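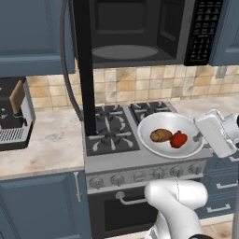 How Does a Package Know Where You Live?

Last Friday I pushed a button on a web page, and two days later a yellow raincoat showed up on my porch. I've been writing about shops and shopping for kids for a long time, and I still think that's a pretty amazing trick! So I decided to follow my raincoat backwards, from the porch all the way to the button, and find out what went on in between.

Let's start with the button. You've probably watched a grown-up do this part. They look at pictures of stuff, they put the stuff in a "cart" (which isn't a cart at all, just a list the website is keeping for them), and then they press Buy. When I pressed it, my computer sent a message to the shop's computer. The message said what I wanted, what size, where I live, and how I was going to pay.

The shop is called Unance. It sells rain gear, and it doesn't have a store you can walk into. It has a website and a warehouse, and the warehouse is in a town called Sorthorpe, which I had to look up on a map.

Before anybody touched my raincoat, the shop had to check about the money. Its computer asked my bank's computer, "Is this card real, and is there enough money to pay for a raincoat?" My bank's computer said yes. This took less time than a sneeze. If the bank had said no, I would have seen a grumpy red message on my screen and that would have been the end of my raincoat story.

Then my order got a number. Mine was 1234, which made me laugh, because it looks like a number somebody made up while they were yawning. But an order number is important. Lots of people might buy a yellow raincoat on the same day, and some of them might even have the same name as me. Only one order has my number, so if something goes wrong I can call the shop and say "order 1234" and they know exactly which raincoat I'm fussing about.

Okay, now for my favorite part, the warehouse!

I called up Unance and asked if I could talk to someone who works there, and they put me on the phone with Hilkka Ikonen. She's a picker. I thought that meant she picked what to sell, but no. A picker walks through the warehouse and picks things off the shelves for people's orders. She told me she can pick 200 things before lunch on a busy day, and that her shoes wear out faster than anyone else's in her family.

I asked her if all the raincoats are on one shelf and all the boots on another.

"Oh no," she said. "The raincoats are all over the place. There's one next to the umbrellas and one next to the dog coats."

I thought she was teasing me! She wasn't. When new things arrive, they go on any shelf that has room. A computer remembers where every single thing went. It would be a terrible way to keep your bedroom, because you'd have to remember where you put each sock. But the computer doesn't mind remembering. And it means that wherever Hilkka is standing, there's a good chance one of the things she needs is close by, so she doesn't have to walk as far.

She carries a scanner, which is a little gadget that reads barcodes. You know barcodes, they're the black and white stripes on cereal boxes. The scanner tells her which shelf to go to. She finds the raincoat, points the scanner at its stripes, and it goes beep if she's got the right one. If she picks up a size too small by mistake, it makes a different noise. She did the noise for me over the phone. It sounded like a duck with a cold.

After that my raincoat went to a packer, who folded it into a bag and stuck a label on the front. The label had my address on it, the kind you and I can read, and it also had another barcode. That second barcode is for machines. Every time my package got to a new place, something or somebody scanned it, and that's how I could look on my computer and see where it was. People call this tracking.

My package rode in a big truck to a sorting center run by a delivery company called Trakell. Imagine 100 trucks' worth of packages all mixed up together, and every one of them wants to go to a different house. How would you sort them? You'd probably make piles, and that's what a sorting center does too. First it makes big piles, like "north" and "south." Then it splits those into smaller piles, one for each town, and then smaller ones still, for each driver. Conveyor belts do most of the carrying.

My pile went in a van. The driver had a screen with a list of stops in a good order, so he wouldn't have to drive back and forth across town like a confused bee. He put the package on my porch at 4 in the afternoon and scanned it one last time. My computer said "Delivered" before I had even opened the door!

One more thing you might be wondering: what if the raincoat doesn't fit? Then it goes on the whole trip again, only backwards. Someone at the warehouse opens it and checks it isn't muddy, and if it's still like new it goes back on a shelf. Any shelf with room, remember?

Mine fits, by the way, although the sleeves are a bit long.

Try this at home: next time a package comes, ask a grown-up if you can look at the label before it goes in the recycling. See if you can find the address, the barcode, and the name of the place it came from. Then find that place on a map. Please don't press any Buy buttons without asking first.

Contact us | © Vuorinen Kids' Pages | Back to top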